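Section 7. Receiving and Cleaning Hired Screen Jewellery

These instructions apply to all pieces supplied by Ornitz for film and theatre use.

1. Check each piece against the loan sheet before signing. Faults must be reported to the Hotska office within 36 hours.

2. Wear cotton gloves when handling plated items.

3. Wipe metal settings with the dry cloth provided. Do not immerse any piece in water.

Caution: Paste stones in the Chidiac range are glued. Solvents and steam will loosen them.

4. Lay necklaces flat in the tray with the clasps fastened.

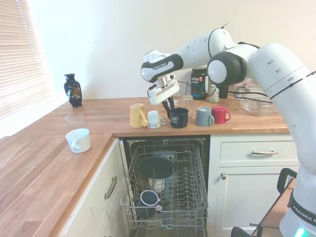 5. Record any repair made on set, however small, on the reverse of the loan sheet.

Note: Tiaras insured for more than 2000 pounds must be returned in the locked Madum case. The key is to be sent separately.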